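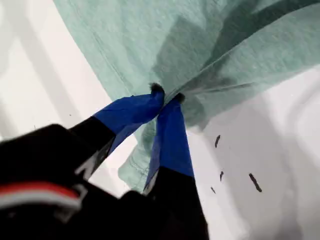 Figure 4. Gripper holding a gathered point of mint-green fabric.

4. Setting up power failover for the dispatch radio gateway

This section covers the connection and testing of the standby supply for the Itine radio gateway. It applies to control rooms fitted with one gateway and one Jatard battery cabinet. Sites with two gateways should follow section 5 instead.

4.1 Before you start

You will need:
- the site key for the battery cabinet
- the two-core signal lead supplied with the gateway
- a laptop with the Itine console installed
- a handheld radio set to the test channel

Tell the shift supervisor before starting, and agree which desk will carry live traffic during the work. Calls must be moved to the fallback handsets for the whole of steps 1 to 9.

CAUTION: The cabinet terminals stay live when the mains is switched off. Only a person authorised for battery work may remove the inner cover.

4.2 Connecting the standby supply

1. Log in to the console and open the Power page.
2. Set Failover to Off. The status lamp on the front of the gateway turns amber.
3. Switch off the gateway at the rear. Wait until all front lamps are out.
4. Unlock the cabinet and check that the output breaker is down.
5. Connect the standby cable to the socket marked AUX. Turn the collar clockwise until it clicks.
6. Connect the signal lead between the cabinet alarm port and input 13 on the gateway. Input 13 is reserved for the battery alarm and cannot be reassigned.
7. Raise the output breaker.
8. Switch on the gateway. Start-up takes around 108 seconds.
9. On the Power page, check that Mains and Standby both read Present. Set Failover to Automatic.

Note: If Standby reads Absent, lower the breaker and repeat from step 5. A collar that has not clicked is the usual fault.

4.3 Setting the hold time

The hold time is how long the gateway stays on standby after the mains returns. The factory value is 300 seconds. Shorter values are accepted, but a supply that comes and goes will then cause repeated switching, and each switch is written to the event log. The log holds 2,353 entries. Once it is full, the oldest entries are overwritten.

To change the value, type the new figure in the Hold box and press Apply. The change takes effect at the next failover - it does not alter one already in progress.

4.4 Testing

1. Key the handheld radio and confirm that speech is heard at the test desk.
2. Keep the key pressed and ask a colleague to switch off the mains feed to the gateway.
3. Listen for a break in speech. A single click is acceptable. A gap long enough to lose a word is a failed test.
4. Restore the mains feed.
5. When the hold time has run out, check that Source reads Mains.
6. Export the event log and save it with the site records.

If the test fails, set Failover to Off, leave the calls on the fallback handsets and report the fault to the Stutesow support desk. Quote the gateway serial number and attach the log.

CAUTION: Do not return a gateway to live traffic after a failed test, even if a second attempt passes.

4.5 Changes to this section

October: input number corrected in step 6 of 4.2. Wording of the second caution revised. Checked by Lizelle Pillay.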